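Minutes, open day planning and demo visit
Held 10th March, upstairs room at Gado, then the demo bay

Present: Nazma Mollah (chair), Oleksandra Bilyk (minutes and demo), two from Plunness, three from Gazi, Jo from reception for items 1 to 3
Apologies: Nirkex (train trouble, will dial in next time)

1. Minutes of last meeting
January minutes agreed. One correction, page 2: the spare batteries belong to Plunness, not us. Oleksandra to amend.

2. Matters arising
Fire exit sign: done. Sockets by the back wall: not done, electrician has cancelled twice. Nazma to ring somebody else. Leaflets: Gazi have the draft, still says last year's opening hours on the back. Needs fixing before it goes to print.

3. Numbers for the open day
38 people signed up so far through the form. Room limit is 37 seated, so already one over. Jo asked whether to close the form. Long chat. Agreed to leave it open but put people into two sittings, morning and afternoon, same demo both times. Jo to email everyone with a choice of sitting and chase the ones who dont answer.
Print run for leaflets set at 500. Plunness thought this too many, Gazi said leftovers can go to the college. Left at 500.
Parking: use the side yard. Gate code to be changed afterwards.
Jo left the meeting.

4. Demo in the bay
All went down. Coats left upstairs, bay is warm. Oleksandra ran the two-arm demo with the same things on the table we mean to use on the day. Plunness and Gazi stood behind the tape, Nazma by the stop button.

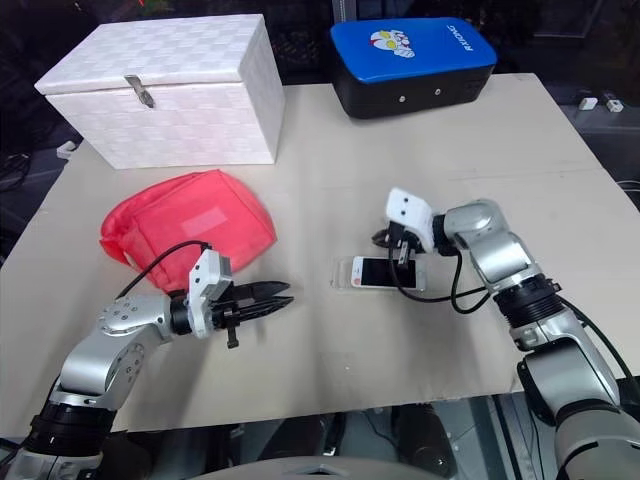 The handling talk needs to be shorter, everyone said so. Oleksandra had planned to go through every item before anything moves and that is too much standing about. Agreed she starts on the phone straight away, as it is the thing people will care about, and only mentions the rest (white box, red bag, blue and black pad) if asked. Gazi asked why the phone is in a clear case. Oleksandra: visitors can see it is a real phone and the case gives the fingers something to sit against. Gazi would like it switched on for the day so there is something on the screen. Nazma not keen, notifications. To be decided, see actions.

Plunness asked if the arms know what each thing is. Oleksandra gave the long answer. Nazma asked for a short answer to be written down for the day as we will get this from every second visitor. Oleksandra to write two or three lines and send round. No jargon please.

Q from Gazi: can a visitor put their own phone down? No. Insurance, and we dont want the argument. Sign to go up saying please keep belongings off the table.

Q from Plunness: what happens if somebody leans over the tape. Nazma went through the stop button and who stands where. One person on the button at all times, not the same person as is talking. Plunness happy with that but want it in writing before they lend staff. Fair enough.

Discussion of speed. Gazi felt it was slow to watch and children will wander off. Oleksandra said it can go faster but she would sooner it was slow with people in the room, and the talking fills the time. Nazma agreed. Keep as is for the open day, look at it again after.
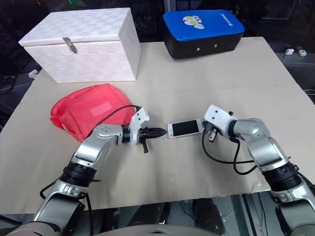

Also on speed, Plunness suggested doing the demo in 5 minute slots with a gap for questions, instead of one long run. General agreement. Oleksandra needs time between slots to put things back where they started, so somebody else should take the questions. Gazi offered one person for the morning, will confirm for the afternoon.

View from the back: people standing in the second row see mostly shoulders. Options were a low platform (cost, trip hazard) or a screen on the wall. Nazma to ask Nirkex about borrowing their screen, they had one at their own do and it was decent. If no screen then smaller groups.

Noise: fine. Lighting: the floor past the table is dark and somebody could catch a foot. Lamp or white tape, or both. Gado to sort.

Table top could do with a wipe befor the day.

Back upstairs.

5. Stewards and rota
Two on the door, one on the stairs, one at the tape. Plunness to lend two if the written bit in item 4 is done. Lanyards: find the box from last year. Rota to be pinned up in the kitchen and also emailed, as people said last time they never saw it.

6. Refreshments
Tea, coffee, squash. Biscuits, no nuts. No drinks in the bay at all, sign on the door. Gazi asked about sandwiches for helpers, agreed, Nazma to order.

7. AOB
Plunness would like to bring a school group at some later date. Happy in principle, talk after the open day.
Heating upstairs still stuck on. Known about.
Gazi visitor badges to be handed back please, one missing.

Actions
Oleksandra: amend January minutes; short answer for visitors; running order for the 5 minute slots
Nazma: electrician; stop button procedure in writing to Plunness; phone on or off, decide with Oleksandra; ask Nirkex re screen; helpers' sandwiches
Jo: email re two sittings; signs for the table and the bay door; lanyards
Gazi: correct opening hours on leaflet, then print; confirm afternoon person
Plunness: names of two stewards
Gado: lamp and tape for the floor, wipe down table

Next meeting: same room, date to be sent round once Nirkex have replied. Meeting closed a bit late, room was needed.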